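**Come help us build a kitchen arm: people wanted for the Duldale shared workshop, starting in September**

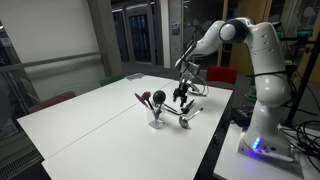

So, we're looking for a few more people to join us for the fall, and I'd like to tell you properly what you would be getting into before you write to me. My name is Shivam Pandey, and I look after the robot evenings at the Duldale workshop. By day I fix commercial dishwashers, so you can see how a person like me ends up thinking about spoons in the evening as well.

The project goes by the name of Zinlow (it was the name on an old crate we kept the first set of parts in, and it stuck). What we want is an arm that can put away the small stuff in a kitchen: spoons, tongs, brushes, whisks, all those long awkward things that live in a cup by the stove or get left lying on the counter. It should pick a thing up, work out which way round it is, and stand it in the cup with its friends. That's the whole dream! It sounds small, and it has already eaten most of a year.

The arm and gripper were bought finished, and we're very glad of that, as our first attempt at a homemade one drooped like a tired tulip. Nearly everything that goes with them is ours to make or mend. There are cables to tidy (always), fingertips to cut and try, brackets to design, a lot of Python, and a great many hours of setting out utensils, letting the arm have a go, and writing down what happened. I'm putting that last part in plain words so you know that a fair share of the work is patient and a bit repetitive. Some of us find it soothing. De Luca, who runs the metal side of the shop, says it's like fishing, and brings a thermos.

**Who we'd love to hear from**

We have room for 6 new people, and I'd be happiest with a mix. You don't need to have touched a robot before. If you've ever rebuilt a bicycle, sewn a lined jacket, kept an old truck running or written a little program to sort your photos, you'll have the right kind of stubbornness. There are a few gaps in the group, though, and I'll be extra pleased if you can fill one of them:

- Somebody who likes wiring and will do it neatly. Our cables are in a state, and I've been promising to sort them out since spring.
- Somebody comfortable with Python, or learning it and willing to ask questions out loud. The code that decides where to grab a thing was written by four different hands and reads that way.
- Somebody who can make molds or cast soft rubber. Thin round handles roll in the gripper, and shiny spoons slide, and I'm fairly sure the answer is in the fingertips.
- Somebody who really cooks. I mean this! We keep choosing utensils the way engineers would, and we need a person who knows what's in a real drawer.
- Somebody who writes clearly, for the build notes. They're in a shared folder and have grown to 374 entries, a good number of which say only "try again with the other spoon."

You should be 16 or over, and if you're under 18 a parent or guardian will have to sign the shop form and come along for your first evening. The table is at ordinary sitting height and there are chairs, so plenty of the work can be done seated. The building has a ramp at the side door and an elevator. If there's something that would make it easier for you to take part, tell me in your message and we'll plan for it.

**When and how much time**

We meet in the evening, twice a week, from 6:30 until everyone has had enough, and that tends to be 9 or a little after. I'll send the exact evenings once I know who's coming, as I'd like to fit them to people's shifts where I can. Please try to make one of the two. We ask that you stay with it for 3 months, mostly because the first few weeks go into learning how the thing moves, and it would be a pity to leave just when it starts being fun.

Your first evening will be slow on purpose. You'll learn where the stop button is, you'll practice pressing it, and you'll move the arm at its lowest speed with one of us next to you. Long hair tied back, no dangling sleeves or lanyards, and hands off the table while it's running. I'm easygoing about almost everything else, including tidiness, lateness and people eating over the keyboard, but I won't bend on those.

**Money, and what you get**

There's no pay, I'm afraid, and there's no fee either. The parts come out of what we earned from the repair days over in Nolthorpe, plus a jar. If you're not already a member of the workshop, joining the project gives you the use of the hand tools and the soldering bench on our evenings. The lathe and the mill need a separate induction with De Luca, and he'll fit you in if you ask nicely and more than once.

Whatever we make gets shared. The drawings, the code and the notes all go out for anyone to use, with the names of the people who worked on them, unless you'd rather yours was left off. You're welcome to take any of it home and build your own version, and two of our members are doing just that in their garages with much smaller arms.

We also have a standing request for utensils. If you've got an odd one at the back of a drawer (a honey dipper, a melon baller, a pasta fork with a strange handle), bring it along. The awkward shapes teach us the most, and a matching set would let us off far too easily. Please wash it first. No knives, graters or peelers for now.

**How to get in touch**

Leave a note in the Zinlow tray at the front desk, or send a message through the workshop's contact page with "kitchen arm" at the top so it reaches me. A few lines will do. Tell me your name, what you like making or mending, and which evenings are hopeless for you. I don't need a résumé, though a picture of something you've built would cheer me up no end, even if it fell apart later.

If you'd sooner look before you decide, come by on any of our evenings and ask for me. Someone will find you a chair, and if the arm is behaving you can set a spoon down for it yourself and see how it does.

Shivam Pandey
Zinlow project, Duldale workshop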